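Wycliffe Gachanja gets animated when you ask him about cleaning cloths. He teaches the Thursday bench-care class at Sidier, the shared workshop on Dhillon Street, and he has strong views on where a cloth ought to live between jobs.

"In a tray!" he says, before I've finished the question. "Give it a tray with walls, in a color you can spot from the door, and people will put it back. I've watched it happen for 13 years."

The tray on the big brown table is bright blue, and the cloth is red. Gachanja loves that pairing. He used to buy white cloths and white tubs, and he says half of them went missing under paperwork.

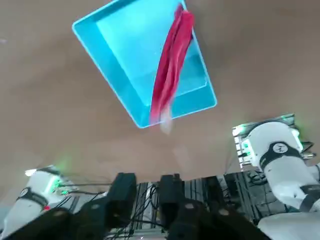

His class runs 81 minutes, a number he settled on after trimming the talk and adding more time at the tables. Most of it is spent on small things: how to wipe toward yourself, when to turn the cloth over, what to do with it when you're done. Folding comes up a lot, and I expected him to be strict about it.

"I love a good fold," he says. "Fold it in half, fold it again, and you've got fresh sides to work with. But if you've got 15 people sharing a table, I'll take a crumpled cloth in the bin over a perfect square on somebody's chair. Get it in the bin first. We can talk about corners later."

He learned this the hard way at Rastar, a small print shop where he worked right out of school. The owner, a woman everyone called Illia, kept three cloths for the whole place and knew where each one was at any hour of the day. "She'd hold out her hand without looking up, and you'd better have one to put in it," he says, laughing. "I was terrified of her. I still do everything her way."
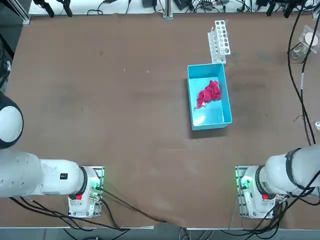
I asked what he'd tell someone setting up a shared table from scratch, and he was off again. Pick one spot for the bin and keep it there. Make it shallow enough that you can see what's inside while you're standing up. Leave the lid at home, because people will set their coffee on it.

"And buy the red ones," he adds. "Everybody says any color will do. Sure, it'll do! But walk up to a brown table with a red cloth on it and tell me you didn't see it right away."

The next class is already full, and he's adding a second one in June for anyone who'd like to bring cloths from home and practice on their own.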